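A Place to Put Things Down: Talking Bench Tops in Jirkorley

Rhydian Skyrme has been making and refinishing bench tops for ten years, first for schools and now mostly for small workrooms around Jirkorley. He dislikes being called a furniture maker. "Furniture gets looked at," he said. "A bench gets leaned on."

We met on December 18, 2020, in the workroom that Abenezer Admasu keeps on the upper floor of the Semeniuk building. Admasu was there too, and answered about half of my questions. I had come to ask what makes a good surface for small work, and why so many people who do small work put up with a bad one.

Skyrme started with color. He prefers a pale top, with the grain left visible and nothing darker than a clear finish over it. His first customers wanted dark stain, and he gave it to them.

"Then they'd call and ask about lamps," he said. "I'd go over, and the lamps were fine. They had a dark top and dark screws on it. Put any small black thing on a pale board and you find it. The same goes for orange and green. White is harder. With white you are looking for the shadow."

Admasu agreed about white parts. He used to keep a square of gray felt for them, but the felt moved around and collected grit, and he gave it up in May. Now he sets white pieces down on the side nearest the lamp so they throw a shadow toward him. 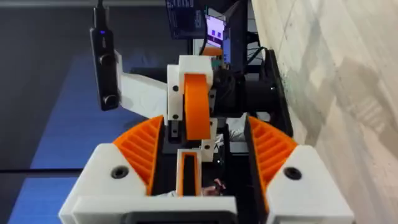
Orange, white and black parts seen up close, Jirkorley.

I asked whether the size of the top matters as much as people think. Skyrme said depth matters more than length, and most people buy too much of it. His standard board is 1792 millimeters long and 660 deep. The length is left over from a door he cut down for his first bench, and he never changed the drawing. The depth he worked out by sitting customers in a chair and having them reach.

"If you go deeper, the back strip turns into a shelf," he said. "Mugs, boxes, a drill nobody has charged. A shelf is useful, so build a shelf. Put it on the wall."

Admasu has a deeper top than that and does not plan to give it up. He likes to have a screen within sight and a box or two standing behind the work. He said the back strip only becomes a problem when it is allowed to creep forward, and he clears it at the end of each day before he sweeps.

"Rhydian thinks I'm making excuses," he said.

"He is," Skyrme said.

They do agree about cables. Both of them have seen work dragged off a bench by a cable somebody's sleeve had caught. Admasu leaves enough slack for a loose loop and keeps the loop to one side. He doesn't tape cables to the wood. Tape leaves a line of glue, the glue takes up dust, and the only way to get the line out is to sand a patch that will never match the rest.

Skyrme has repaired a lot of those patches. He charges for the whole top when he does one, since a local repair always shows. A full sanding and refinish on a board of his standard size runs to about 1330 dollars with pickup and delivery, and he would like people to know that before they reach for the tape.

For finish he uses an oil he buys from Votau, two thin coats, rubbed out by hand. He has tried harder finishes. They held up well to scratches, but small pieces slid on them, and when something heavy was dropped the finish broke in a ring that had to be cut out. Oil dents along with the wood.

"I tell people to expect dents," he said. "If they can't stand dents I send them to Brukham. They do a very good laminate over there."
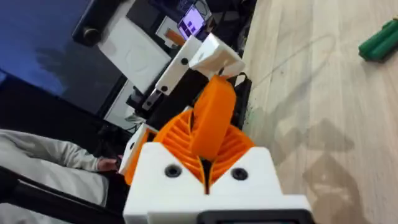 How often should an oiled bench top be oiled again?

Twice in the first year, Skyrme said, and after that whenever water stops beading on it. He wipes a damp finger across the part that gets the most use. If the mark darkens right away, the top is ready for another coat. The corners nobody touches can go years.

Admasu has been less regular. He oiled his once when he moved in and once again when a delivery of heavy boxes scuffed the front edge. For ordinary cleaning he uses a dry cloth, then a barely damp one, and he keeps spray cleaners out of the room.

We spent some time on how things should be held down. Skyrme is firm on this. Anything that has weight or pulls sideways should be fixed to the bench, with a clamp if it will move later and with bolts if it won't. He puts a scrap of softwood under every clamp jaw. People leave out the scrap, he said, and a month later there is a half-moon pressed into the edge that he can name the brand of clamp from.

Bolts he prefers to do himself. He drills right through, puts a wide washer underneath, and seals the inside of the hole with the same oil so it doesn't drink up spills. Screws driven straight into the top are fine for a season. After that they start to turn in the hole.

Small screws were the next subject, mostly brought up by Admasu. He loses fewer than he used to. He credits the pale wood, and also a shallow tray with a raised lip that he made out of an offcut. Screws go into the tray before anything else is picked up. He doesn't sort them there. Sorting happens later, sitting down, with the radio on.

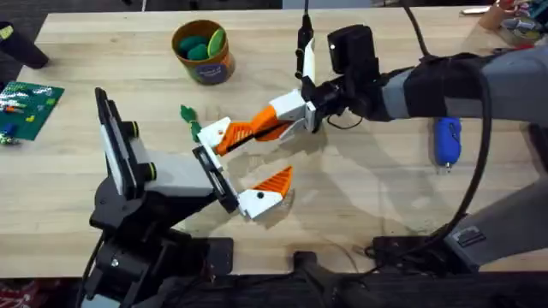 He would also like a lip along the back edge of the bench itself, low enough to sweep over, and has asked Skyrme for one more than once. Skyrme is against it. In his experience dust packs in behind a lip and has to be picked out with a knife, and then the knife marks the wood. They have settled on a loose strip that can be lifted off, which Skyrme has promised to cut when he has a suitable length of board.

Height came up last. Skyrme sets a standing bench at the wrist of the person using it, with the arm hanging down, and raises it by the width of a hand for fine work. When several people share a bench he builds for the tallest and supplies a low platform for the rest. He has been asked for legs that crank up and down and has built two sets. Both came back with a wobble at the top of their range.

"For close work you want it to stay still," he said. "I'd sooner cut the legs twice."

Admasu's bench has had its legs cut once. He thinks it may still be a little high, and Skyrme took out a tape measure while I was putting my coat on.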